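Budgeting for a pair of hand-held grippers

Posted by Medley

I'm planning a small data collection setup for bagging tasks, two hand-held grippers and one table. My total is $500 for everything that isn't the grippers. What should I buy first, and what wears out?

Budget for fingers before anything else. Ours pick up lint and scuffs, and I now order a spare set with each pair. 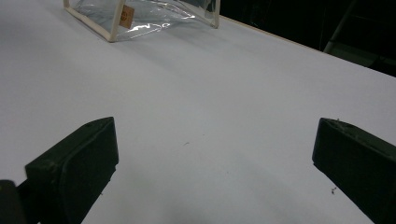 Durnby: Spare fingers, yes, but price the cables too. I set aside $90 for cables and used all of it by May.

Props are cheap. A clear bag with handles, some shuttlecocks and a few sponges came to $40 for us.
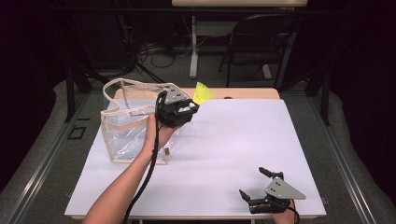 Shuttlecock held over the clear bag

Prarel

You can skip the fancy table. Any flat one with a plain white top will do.

I'd buy props in different shapes — a shuttlecock has a hard end and an open end, so it tests the grip two ways. 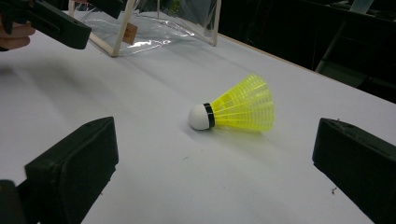 Fouad Chraibi asked whether one gripper would do to start with. It depends on the task. For bags I would pay for both, so one hand can hold the bag while the other does the loading. If money is tight, wait and save up for the second.

Leave room for a folding chair and floor space behind the table. Curtains cost us more than 30 dollars.

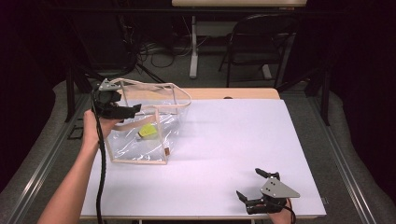 Sponge in the bag, one gripper on the corner

Venkataraman

Get a quote on shipping first.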